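# Aprender en casas prestadas

*El proyecto Lekora recoge demostraciones de manipulación en viviendas habitadas. La mayor parte del trabajo consiste en descartar.*

El equipo que dirige Dezső Medve en Truratico lleva desde enero grabando episodios de manipulación fuera del laboratorio. Un episodio es una secuencia completa de una tarea corta - coger, trasladar, soltar - con la imagen de la cámara de muñeca, la apertura de la pinza y la pose estimada del efector sincronizadas en un mismo reloj. El conjunto actual suma 1036 episodios grabados, de los que 930 han superado la revisión. Proceden de 11 viviendas.

La decisión de salir del laboratorio fue de Sándor Magyar, responsable de datos. Las primeras políticas, entrenadas sobre una mesa gris con iluminación fija, alcanzaban tasas de éxito aceptables en esa misma mesa y caían en cuanto se cambiaba el fondo. «El modelo había aprendido la mesa», resume Magyar. Añadir objetos nuevos corrigió poco. Cambiar las paredes, la luz y los textiles corrigió bastante más.

El protocolo es sencillo de enunciar. El operador recibe una lista de tareas y las ejecuta con lo que hay en la habitación. No se retiran cortinas, no se tapan estampados, no se ordena la superficie de trabajo. Cada tarea se repite seis veces, variando la posición inicial del objeto y el ángulo de aproximación. Entre repeticiones el operador devuelve la pinza a una postura libre, sin coordenadas prefijadas.
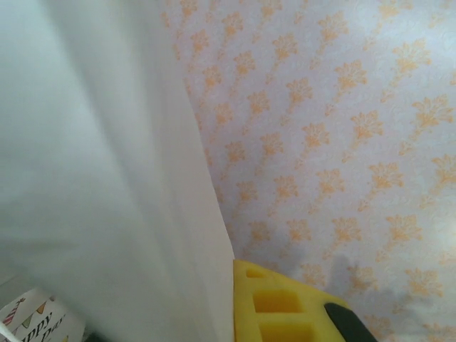 La cámara de muñeca impone sus propias condiciones. Está muy cerca de lo que se manipula, de modo que una tela clara puede ocupar casi la mitad del campo y dejar al estimador de pose sin puntos de referencia en esa zona. Un papel pintado con motivos repetidos plantea la dificultad contraria: ofrece esquinas en abundancia, pero una ramita naranja se parece demasiado a la siguiente, y el emparejamiento entre fotogramas puede saltar una fila entera. Medve calcula la pose combinando imagen e inercial, y marca como dudoso todo tramo en que ambas fuentes discrepan por encima de un umbral.

Los tramos dudosos no se eliminan de forma automática. Un revisor los abre en Tomoana, la herramienta interna de anotación, y decide si el error afecta a la fase de contacto. Si solo afecta al desplazamiento previo, el episodio se recorta y se conserva. Las sombras de la propia pinza sobre la pared tampoco son motivo de descarte: el sistema las encontrará también en funcionamiento.

Más discutido fue el tratamiento del texto impreso. Los envases y las tarjetas aparecen a menudo incompletos, con media palabra legible, y una parte del equipo proponía difuminarlos todos. Se acordó difuminar únicamente nombres, direcciones y documentos. El resto se mantiene, incluidos los rótulos decorativos.

La etiqueta de cada episodio es una frase escrita por el operador al terminar la toma. Tomoana no ofrece lista cerrada de verbos. El resultado es irregular - para una misma acción conviven «meter», «encajar» y «colocar dentro» - y Magyar prefiere normalizarlo después, con el vídeo delante. Las frases originales se archivan junto a la versión corregida.

El entrenamiento se realiza con Haleo, una política de imitación que predice secuencias cortas de acciones a partir de las últimas observaciones. Para evaluarla se reservan viviendas completas, nunca episodios sueltos, con el fin de que ninguna pared de la prueba haya aparecido durante el ajuste. Medve no facilita todavía cifras de éxito. Sí señala que los fallos se concentran en dos situaciones: objetos blandos que se deforman al cerrar la pinza y aproximaciones en las que un textil oculta el objetivo hasta el último momento.

Para esa segunda situación se ha preparado una nueva lista de tareas, con más arranques desde detrás de cortinas y telas colgadas. Las grabaciones se harán con el mismo protocolo y el mismo soporte de cámara.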